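Notebook, desk storage and bag sorting
19/11/2018

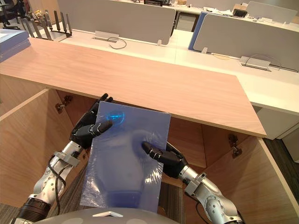
OK so, the cabinet under the desk. I've been putting this off since we moved the Prendergast samples out, and this morning I finally got down on the carpet and made a start. Both doors open all the way now, which they didn't last month (the right one kept catching, and I'm fairly sure I was the one who overtightened it in the first place). Backed the hinge screw off a little, closed it, opened it, closed it again. Fine. Left hinge I didn't touch.

The main thing I wanted to settle is the blue bags. We've been using the see-through blue plastic ones for anything that goes under the desk, and I still like them! You can tell there's something behind or inside without opening it, and they're easy to spot against the light wood. But they crinkle up the second you handle them, and once they've got folds in them you can't read a label through the plastic at all. I tried with the Mutska paperwork and got as far as the first two letters. So labels go on the OUTSIDE from now on, upper right corner, marker on white tape. Akash, I know you said this in the spring. You were right, I've written it down, please enjoy it.

Second bag question: flat or upright? I'd been laying them flat in a pile and it's a pain, everything you want is at the bottom and the whole pile slides when you pull one out. Standing them up like files works much better if there's something stiff inside. Cut a few backing cards from the leftover Plultum mailers and slid one into each bag that was too floppy to stand. Empty ones just fold over, no point fighting it. I'll put the spare empties in the desk drawer, folded in half.

Beverley asked how many we've got left from the Plultaneck order. I did a proper count so we can stop guessing: 123 unused, plus 20 with a split seam that I'm keeping for cable ends and other junk where it doesn't matter. The splits are all down the long side, by the way, same place every time. I suspect it's from holding them by the top corner and pushing stuff in with the other hand, so the side takes all the strain. Hold the edge, not just the corner, and go slow. I did 3 of them that way with the thick binders and no splits, but that's hardly a test.

Where things go (for now, shout if you hate it):

Left side of the cabinet: Mutska paperwork, oldest at the back.
Right side: adapters and cable ends, in the split bags.
Middle: keep it clear so you can reach the back without taking everything out. I mean it. I know what happens to clear spaces around here.

Also, nothing goes on the inside of the doors. Somebody had taped a parts list to the left one before I got here and it pulled off a bit of the finish when it came down, years ago now. Parts list lives in the binder.

Vacuumed the carpet before I started because it was all paper dots from the hole punch. The striped stuff hides them really well until you're kneeling on it, ha. Found two hex keys and the cap to the good silver marker, so that was worth it.

Haven't decided on Prendergast. The remaining sheets are numbered up to 1,521 and they won't all fit under the desk even standing up, so either they go to the tall shelf or we scan the first half and box the originals. Beverley has opinions about the scanning. I'd like to hear them before I carry anything up a ladder.

To do:
white tape, we're nearly out
ask Akash if the mailers were being saved for something (oops)
relabel the Mutska bags, outside, upper right
check the right door again after a week of use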